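Battery drop-off on campus: where do the dead ones go?
Final report, Intro to Waste Systems
Group: Anqi Yin, Taras Dmytriv, Shiyu Shi

1. Why we picked this

Everyone in our hall has a drawer with old batteries in it. Most end up in the trash. We wanted to know if people would use a drop-off box if it was close enough, and if distance matters more than knowing the rules. Our guess going in was distance.

2. What we did

Put out 6 boxes in July, summer session, so fewer people than normal. Three in dorm lobbies, two in the library, one outside the Stukutton dining room. Plain cardboard, a sign taped on. Emptied them twice a week and weighed everything on the kitchen scale Shiyu brought from home. Taras kept the spreadsheet. Also a short survey, paper only, 13 answers back. Not a lot, we know.

Single-use and rechargeable went in seperate bags. Terminals taped on anything lithium or 9-volt. Anything leaking we did not touch -- that went straight to Lempi Mäkelä in the safety office, who has the proper bin.
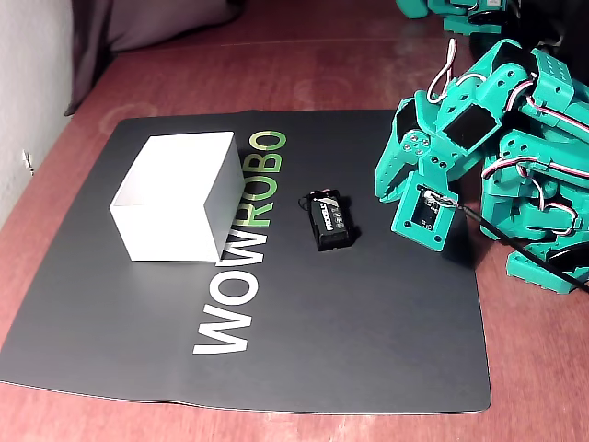

3. Results

Total for the month was 3895 grams. The dining room box got 3000 of that. All the other boxes together made up the rest, and one library box got nothing at all (second floor, behind the printers, bad spot, our fault).

Mostly AA and AAA. A few button cells. Someone put in a phone charger, we returned it to the front desk.

Survey: most people said they did'nt know alkaline ones could be recycled here. Two people said they save theirs and take them home to their parents.

4. What it means

Distance is part of it but not how we thought. The dorm boxes were the closest to where people live and did badly. Dining room is farther, but everybody walks past it with nothing else to do but wait in line. So maybe being seen matters more. Can't prove it with one month.

5. Problems

Summer numbers. No control for the sign -- the dining room one was bigger, Anqi printed it on the wrong paper size and we kept it. Should have moved the boxes around halfway through. Dehua Liao from the other section suggested that in week one and we ran out of time.

6. Next

Repeat in fall with same size signs, swap locations every two weeks. Ask the dining office if their box can stay up. Raw weights are in the spreadsheet, tab 2, tab 1 is old so ignore it.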